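**January 18, 2020**

## Laundry, fifty times over

Regular readers know that I don't get excited about household robots. I have been promised one every few years since I started this newsletter, and I still fold my own towels. So when Stedunis wrote to say they were "building the largest practical record of domestic laundry work," I wrote back to ask what largest meant, what practical meant, and whether I could come and watch. They answered the third question.

For those who haven't followed it, Stedunis is collecting examples of people and machines doing chores, so that a learning system can be trained on them. The idea is an old one. You don't write rules for opening a washer door. You show the system many openings, with the camera view and the hand motion stored side by side, and it learns to produce the motion when it gets a similar view. Sonix supplies the storage and the tools for labeling. Esico is paying for part of it and hopes to put the result in a product. Nobody at either firm would tell me which product, or when.

The laundry set is planned in blocks of 50 runs. A run starts with the operator in position and ends when the operator says the task is done. There are 4 tasks at the moment: open a door, put an item in, take an item out, close the door. I had expected more. The plan I was shown in July listed sorting by color and measuring detergent too, and both have been moved to a page headed "later." I've seen a lot of pages headed "later."

I'll give them credit for the choice of machine. Most laundry data I have come across was made on one plain front loader with one door, and a system trained on that has no need to look at much. It learns that the door is where the door always is. A washer with two drums, one over the other, asks for more. The instruction has to say which compartment, and the system has to connect that word to the right part of the machine. The upper door is big and swings out to the left, so with it open there's a large round piece of glass and black frame hanging in the space an arm might want to use. The lower drum has its own closed porthole, at a different height, and needs a different reach. 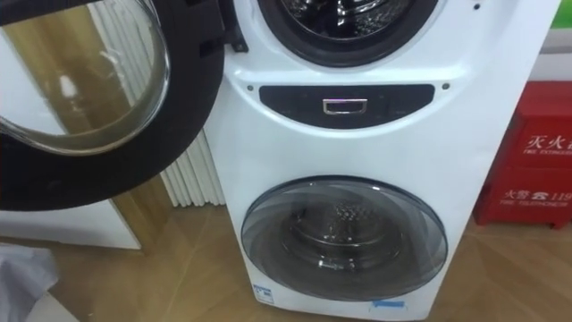

Glass is the part I would worry about. A convex window throws back whatever happens to be in the room, and tinted glass shows you a drum you can't touch until the door is open. People deal with this without thinking. A model that has learned from camera views may decide that a visible drum is an available drum, and I asked whether anyone had checked for that. The reply was that more variety in the data should take care of it. Maybe so. "Should" was doing a lot of work in most of the replies I got.

Then there's the question of variety itself. Fifty runs at one washer on the same floor, beside the same radiator and the same red extinguisher cabinet, are fifty runs in one place. A bright red box at the right of the machine is a wonderful landmark. If it's there in every run, a learning system is free to steer by it, and you won't find out until you set the thing up in a room that doesn't have one. The written plan says the starting position is to be shifted between runs. It doesn't say by how much. It says nothing at all about moving the furniture, changing the lighting, or going to a second site.

The earlier Chauvin set had this trouble, as some of you will remember. It was dishwashers that time. The published success rate was measured in the same kitchen where the examples had been gathered, and the people who tried it elsewhere were (to put it kindly) disappointed. I brought this up and was told that the lesson had been learned. I would have liked to see it written into the plan, with a line that says which rooms are for training and which are kept back for testing.

Some of the bookkeeping is better than I expected, and I should say so. Failed runs are supposed to be kept and marked as failed. That sounds like a small thing, but a lot of groups throw them out and then wonder why their system has no idea what to do when a sock slips. Each run also gets a plain sentence saying what was asked for, entered before the run starts. I like that rule. If you write the sentence afterward, you end up describing what happened and calling it the goal.

On the other hand, the labels don't separate "upper" and "lower" as fields. They're only in the free text. One labeler may write "top drum," another "big washer," another "the upper one." A system can learn that these mean the same thing, given enough examples, but anyone who wants to count how many runs used the lower compartment will have to read every sentence. I suggested a drop-down menu. It was noted down.

Now for the number you'll see in the press release. The target is 55 blocks. At 50 runs a block that comes to 2,750 runs, and it does look good in print. Split it over the four tasks and the two compartments, though, and you're under 350 for each pairing, assuming they're divided evenly. The plan doesn't promise that they will be. It also assumes an average of 40 seconds per run, with no allowance for resetting the washer between attempts. Anyone who has gathered this kind of data knows that resetting eats the day. You open the door again, you fish the shirt out again, you check that the recording has been saved – and by then the run itself is the short part.

Would I use the set? For opening and closing doors, probably, and I'd be glad to have the two-drum examples mixed in with others. For anything Esico might want to call "doing the laundry," no. None of the four tasks includes choosing a program or starting a wash, and the control panel between the two compartments is left alone throughout. I asked why. Touch controls with faint markings are hard to read from the camera, I was told, and they would be added once the door work was solid. They're on the page headed "later," under detergent.

Stedunis says a first part will be open for outside groups to look through in July. I've asked for access and for the list of failed runs along with it. If either one turns up, I'll go through it in a future issue.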